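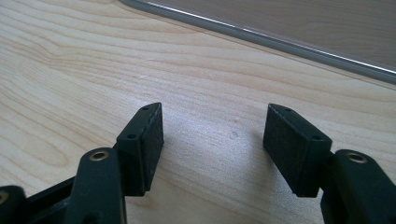 How to Set Up a Hands-On Gripper Table for Your Open Day

March 6, 2023
By Mohcine Zaki

I've run the hand-held gripper table at two open days now, one at the Neklow workshop in December and one last month over at Belhaj, and I keep getting emails asking how we do it. So I'm writing it all down in one place, and next time I can just send a link!

If you haven't been to one of these, the idea is simple. Visitors pick up a gripper, the same kind we use when we record tasks for the robot arm to learn from, and they try an easy job with it. It's the most popular thing we do. The arm gets the crowd at first, but people stay at the gripper table, and then they drag their friends over (and then the friends won't leave either).

What you need

- A sturdy table, waist height, that doesn't wobble
- Two grippers, so one can rest while you fix the other
- Things to pick up: sponges, wooden blocks, paper cups, a rolled pair of socks
- A shallow tray
- Masking tape and a marker
- A screwdriver that fits your fingertip screws
- Wipes for the handles

Step 1. Pick the table and clear it

Get everything off it before you start. I used to lay out all the objects ahead of time because it looked nice, and people grabbed them with their hands before I'd even said hello. Now they live in a box under my chair and come out one at a time. Don't fuss over scratches and dents in the tabletop. You'll be adding more.

Think about your lights, too. At Belhaj I had a bright patch right in the middle of my table and spent the first hour squinting at it. Turning the table a quarter of the way around fixed it. Try that before you start moving lamps.

Step 2. Check the gripper

Open and close it slowly a few times. Both fingers should move together, and the pads should meet flat. If one side lags, look at the pivots first. Mine had picked up a bit of sock fluff, which took me way too long to find. Then run your thumb over the pads. You want them clean and a little grabby. If they feel slick, wipe them with a damp cloth and let them dry all the way.

Snug the fingertip screws, but go easy. I cracked a fingertip the night before the Neklow day by leaning on the screwdriver, and had to beg a spare from the Hovon crew, who were setting up next door and were really nice about it.

Step 3. Tape your start and finish

Put a small tape square on the left for the start and set the tray on the right for the finish. Leave a good forearm's length between them. Any closer and people just slide the object along the table, and then they ask you what the big deal is.

Step 4. Do one pick yourself

Talk while you do it. I say something like, "Open wide, come down straight, stop, squeeze, lift." The stop matters more than you'd think. Almost everybody squeezes while they're still moving, and the block goes shooting off toward somebody's coffee.

Step 5. Hand it over and hush

This is the hard one for me. Let them miss. Kids usually get it by the third try. Grown-ups take longer and laugh more. Start with the sponge, then the block, and save the paper cup for last. It's tricky to hold one without crushing it, and it leads right into a good chat about how hard a robot should squeeze.

Step 6. Keep the line moving

Three picks each, then switch. We had 752 people through the door at Belhaj, and I'd guess most of them wanted a turn. I put a tally sheet on the wall so visitors could mark their own picks, and by closing time we had 2,717 marks on it. Some of those are definitely from one little boy who just liked the marker.

Step 7. Pack up the same day

Wipe the handles, peel the tape while it still comes off clean, and put a sticky note on anything that felt loose. You will not remember it next time. I sure didn't.

If you try this at your own open day, let me know how it goes. I'm still looking for a better last object than the paper cup. The folks at Stevine told me they use a grape, but I haven't been brave enough to try that one yet.

Related posts
Packing a robot arm for a short drive
What visitors ask us most
Notes from the December open day at Neklow
Cleaning gripper pads

Contact | Copyright 2023 Mohcine Zaki | Back to top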